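Plisport opens bookings for leased two-arm tidying station

Robotics supplier Plisport has started taking orders for a leased workstation that sorts and puts away small household goods, the company said Tuesday. The package, called Flornholm, is meant for rental offices, shoe retailers and labs that want to try arm-based handling without buying the equipment.

Each station comes with two arms, grippers, a control computer and a set of starter routines for picking up, pairing and shelving items. Customers pay by the month and can send the station back after 60 days. Plisport is asking $1,053 a month, with a one-time setup charge of $600.

Rattana Chaimongkol, who runs the leasing program, said most early inquiries came from businesses that handle footwear and bags. "Soft goods are harder than boxes," she said. "A sandal bends when you grab it, and a bag changes shape every time you set it down. We spent most of the spring on that."

The starter routines cover 101 types of item. Others can be added by the customer, who guides the arms by hand through the motion several times and then uploads the session to Plisport for processing. The company says a new routine is normally ready the next working day – longer if the item is very thin or shiny.

Stenov, a smaller firm that sells a similar kit, does its processing on the customer's own computer and does not offer a monthly plan.
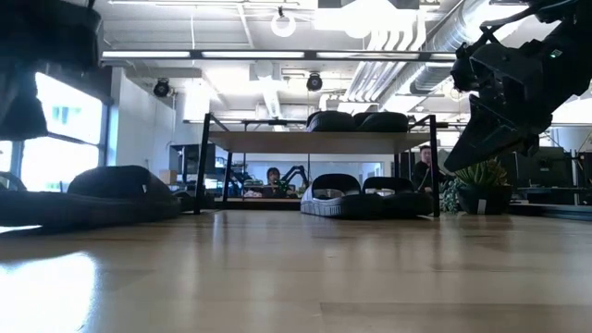

A pair of slide sandals under a small wood-topped table, with the gripper at upper right.

Plisport is running demonstrations at its Luangrath office through November. Visitors may bring their own items to test, provided they weigh less than the limit listed on the booking form. Sessions start at 10 a.m. and must be reserved in advance.

The lease includes phone support and one replacement set of gripper pads. Damage to the arms is covered, but damage to the customer's goods is not – a point Chaimongkol said the company is reviewing. First deliveries are planned for early next year.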